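Bemside Grasp Faults — data card
Maintained by the Cesley simulation group. Contact: Mhairi Swanson.

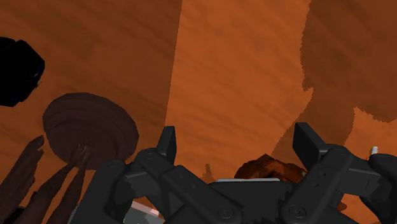
What counts as a fault in this dataset?
An episode is marked as a fault when the gripper closes without holding the target, when the target is lost before the release point, or when the controller stops on a force limit.

Contents
The set holds 1,732 simulated episodes, each with wrist camera views, joint positions and finger commands. Targets are small, uneven objects placed on a wood-grained surface, with other items nearby. Fault labels were assigned by hand.

Known problem
In 63 episodes the force limit was read in the wrong unit. The controller therefore kept closing after contact and no stop was recorded. These episodes carry the label "limit_missed" and remain in the release — they should be left out of any work on safe stopping.

A further nine episodes have finger commands that lag behind the camera views by five steps. A corrected version is planned for August.

Use
The data may be used to train and test fault detectors. It must not be used as evidence that a physical gripper is safe near people. The Boychuk controller settings are supplied in a separate file.

Last revised: Sun 21 July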